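Give Them the Long Block Back

My school in Lullow cut its long teaching block last June, and I'm still grumpy about it. We used to have 100 minutes with a class. Now we get 40, and by the time the backpacks are down and the attendance is in (hello, slow laptop!) I'm already watching the clock.

I know the argument. Shorter periods mean more subjects, and parents in Eltgate and Farkthorpe love a full schedule. Fine. But my slowest thinkers are often my best ones, and they need a while to get going. Last week a girl finally cracked a fractions problem just as the bell rang, and I could have cried.
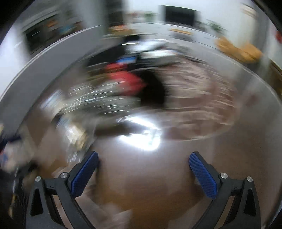

A brown tabletop, with plenty on it.

Would I go back tomorrow? Yes, even with the fidgeting, even with the extra planning – and I planned a lot, believe me. Let the middle grades try it for one term and ask the kids what they think. Mine have opinions, and they're louder than I am.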